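The Room in Erer

142 shares

Stella Barasa had rented the back bedroom in Erer for 800 a month, and by April she was behind. The landlady had not said anything yet. She left the mail outside the door and went down the stairs again, and Stella would hear the kitchen radio come on.

The letter that came on Monday was from her father's old firm, Dolleo, and it was thick. She put it on the windowsill and did the rest of her chores first. She swept. She washed two cups. She took out the trash and talked to the man next door about his gate, which had been dragging on the concrete all winter. Then she came back up and folded what was on the bed.
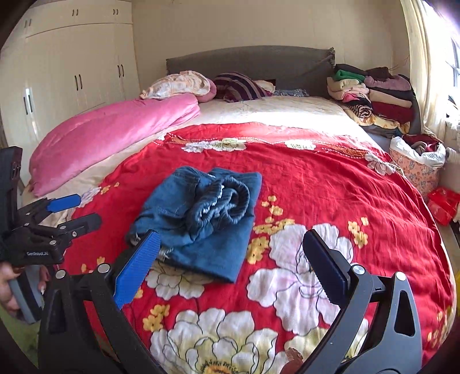
Why didn't she open the letter right away? She thought it would say that her father was dead, and she wanted one more afternoon in which she didn't know.

They had not spoken in six years. The last time was in the parking lot of the bus station in Nijs, with the engine running. He had told her she could keep the watch. She had told him she didn't want it, and then she had kept it. It was in her coat now. It ran slow, and she set it every morning by the radio downstairs.

At four she sat on the floor with her back to the wall and opened the envelope with a butter knife. Her father was not dead. The firm was closing its Nijs office and had cleared out the lockers. Number 927 had been his. Inside it they had found some papers with her name on them, and a man called Marek Vondráček had taken the trouble to look her up.

The papers were her school reports. All of them were there, down to the first one, which said she was a quiet child who did not like to be moved from her seat. Somebody had punched holes in them and tied them with kitchen string. Behind the last report was a bus timetable, Nijs to Erer, with the Sunday service circled in pencil.

She read the timetable for a long time. It was three years old. The bus got in at 10:40 and went back at 5:15.

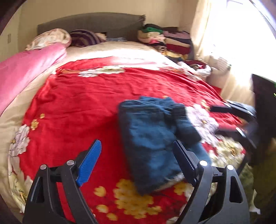

The bed in the back room.

Marek Vondráček answered on the second ring. He sounded like he was eating. She gave her name and thanked him for the reports.

"He talked about you," he said. "He said you lived over a bakery."

"I did. I moved."

"Well, that would be it, then." He put something down on a table. "He went out there, you know. More than once. He said the bakery was shut."

Stella looked at the circled line. The bakery had never opened on Sundays. Her door had been around the side, by the bins, and it had no name on it.

"Do you have a number for him?" she asked.

He had one. He read it to her slowly and she wrote it on the back of the envelope. Then he read it again and she followed along with the pen.

After he hung up she heard the landlady come in with her shopping. Stella went down and held the door, and carried the heavier bag to the kitchen, and told her the rent would be there Friday. The landlady said Friday was fine. She asked if it had been bad news, the letter.

"No," Stella said. "Can I use the phone in the hall? Mine's almost out."

The landlady turned the radio down for her.

2 comments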